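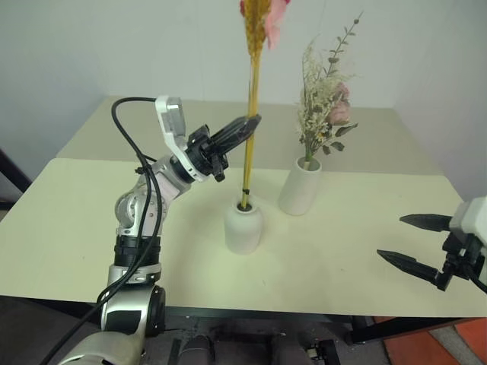 Why doesn't a cup of coffee ever heat itself back up?

Posted by Woo-jin Moon, Tuesday, October 18, 2022

I teach an evening physics class for adults in Pomville and I got stuck on something a student asked. We had just covered that the laws of motion work the same forward and backward in time. If you film two balls colliding and play it in reverse, nothing in the reversed film breaks a rule.

So she asked why a cup of coffee left on the desk always cools down and never pulls heat out of the room. Every collision between molecules could run the other way. I said "entropy" and she said that was a name for it and didn't explain it. I think she's right. How would you answer her without a lot of math?

Jong-dae Son

Count the arrangements. Say you have 50 coins, all heads. There is one way to do that. There are 1,225 ways to have exactly two tails, and the number for an even split is over 126 trillion. Shake the tray and you drift toward the middle, with no rule pushing you there. There is just far more middle than anything else.

Heat is the same with bigger numbers. The energy in the coffee can be spread through the room in vastly more ways than it can be packed into the cup. The reverse process is allowed. It's so unlikely that you would never see it in the age of the universe.

One thing your student may catch – this argument works in both directions. If you only know the coffee is hot now, counting alone says it was probably cooler before, too. That's clearly wrong, because someone brewed it. To fix that you have to assume the universe started out in a very low entropy state. Why it did is still an open problem, and I would tell her so.

sandhu_9

its the second law of thermodynamics. heat goes from hot to cold, look it up

Sidden

Agree with Jong-dae. For a class, put real coins in a shoebox. I used 18, all heads up to start, and had people shake and tally. It gets near half and half in a few shakes and then wanders. With four coins you do see it go back to all heads now and then, so do the small one first and let them see that the reverse isn't forbidden.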